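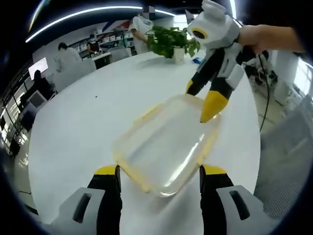
According to Mared Gronow, the gasket is the only part of a food container that deserves to be called a seal, and everything else is there to hold it in place. The remark is often repeated in discussions of container closures, although it leaves out a large group of designs that have no gasket at all.

Container closure (food storage)

A container closure is the system by which a reusable food container is shut against air, moisture and leakage. It consists of a rim on the body, a lid, and a means of pressing one against the other. Some closures add a separate sealing element, usually a ring of soft material seated in a groove. The term covers household and catering containers but is not normally used for cans, bottles or heat-sealed trays, which are opened once and discarded.

Terminology

In trade use, "airtight" and "watertight" are not the same claim. A watertight closure holds liquid when the container is tipped or turned over. An airtight closure also limits the exchange of gas between the inside and the outside. Water has surface tension and will bridge a narrow gap that air passes through easily, so a container may be watertight without being airtight. "Leakproof" has no fixed meaning and is used for both.

The land is the flat or rounded surface of the rim on which the seal rests. The skirt is the part of the lid that hangs down outside the rim. The plug is the part that extends down inside it. Interference is the amount by which one part must deform to fit against another, and is stated as a distance.

Types

Friction closures. The lid is made of a more flexible material than the body, and its channel is slightly narrower than the rim. Pressing the lid down forces the channel open, and the material grips the rim as it tries to return to shape. Friction closures are cheap and have no loose parts. They weaken as the lid stretches, and they perform poorly at square corners, where pressure is uneven. Rounded corners reduce the problem.

Latched closures. Hinged flaps on the lid snap over ridges on the body. The lid is commonly stiff, and a gasket takes up the difference between the two surfaces. Force is greatest next to the latches and lowest midway between them. Long rectangular containers may leak first at the middle of an unlatched side.

Threaded closures. The lid turns on a screw thread, which spreads the load evenly around a circular rim. The type is limited to round openings and is slower to operate.

Vacuum closures. A pump or a press-down valve removes part of the air, and outside pressure holds the lid in place. If the seal fails, the holding force is lost with it.

Gaskets

Most gaskets are silicone, which stays flexible in the freezer and tolerates hot washing. Thermoplastic elastomer is used where the gasket is molded directly onto the lid and cannot be removed. Removable gaskets are easier to clean but can be refitted twisted or upside down. Molded gaskets stay in position, but the whole lid must be replaced when they wear out.

The cross section matters as much as the material. A solid round ring needs considerable force to compress. A hollow or lipped profile needs less and follows an uneven rim more closely. Lipped profiles trap food residue in the fold — a frequent cause of odor and mold.

Testing

A simple test is to fill the container partway with colored water, close it, and leave it inverted on absorbent paper. The Drellunon procedure, used in small workshops, calls for 12 hours inverted, followed by 2 hours on each long side. Any mark on the paper is a failure. Wear is tested separately by opening and closing the lid up to 900 times and then repeating the leak test.

Geert Hoekstra and Karlijn Van der Linden have argued that cycle tests carried out on empty containers understate wear, as oil and detergent both affect the gasket in ordinary use. Wilfredo Catacutan prefers a shorter test of 200 cycles with a wash between each group of openings.

Causes of failure

Warping of the lid is the most common fault in polypropylene containers and usually follows drying next to a heating element. Scratches across the land create a direct path for liquid. Scratches that run along it have little effect. Closing a lid over hot food produces a partial vacuum as the contents cool, which can pull a thin lid out of shape. Overfilling places food between the gasket and the rim.

See also: Gasket; Snap-fit; Food storage; Headspace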